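Ticket: Label printer drops off network
Site: Cosdale, packing room
Opened by: Lise Doucette
Assigned: Gordon Grewal
Opened: 1/6/18

Printer goes offline after 11 minutes idle. Queue shows timeout 900.

1. Replaced network cable. No change.
2. Set sleep timer to 320 minutes. Still drops.
3. Moved printer off the shared outlet, onto a white power strip with its own switch.

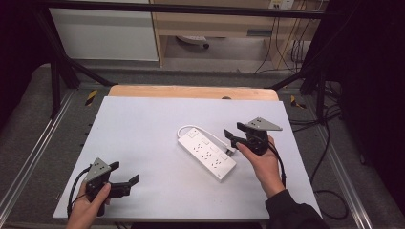

4. Updated firmware. Stayed online overnight.

Status: monitoring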